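Setting up a handled-item pick at the Skellitz kitchenware line

These steps are for packers and line leads moving onto the shared cells, where the arm does the picking and a person does the checking. You will need a login for Gallulum, the planning software, and about 35 minutes for the first item.

Before you start, agree who is on the cell. Under the old rota one packer lifted and boxed up to 300 pieces a shift. The same person now sets up the picks, clears faults and inspects the finished boxes. The job takes less lifting and more screen time, so swap places every 2 hours.

1. Open the item in Gallulum and choose Simulate. Do not send anything to the arm yet.

2. Set the grip point on the handle. For anything with a wide end and a thin stem, start low on the stem and keep the wide end clear of the fingers.

3. Run the pick and stop it at the hold. Switch to the gripper view.
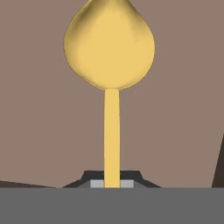 Gripper view in simulation: yellow item held by the stem, wide end up.

4. Check that there is a finger pad on each side of the stem and that the stem stands close to upright. If it leans, move the grip point and run it again.

5. Repeat until you have 3 good holds in a row, then save the pick under the item number and your initials.

6. Ask a second person to look at it before release. A-yeong Kang signs off new items on the day shift. On nights it is the line lead.

After release, stay at the cell for the first full box. Log every drop, including ones the arm recovers from by itself. Packers know which handles are slippery or badly moulded, and the notes field is the place to say so. Drop counts are used to correct picks and do not go on anyone's record.

If a pick keeps failing, put the item back on the manual bench and tell the lead at handover.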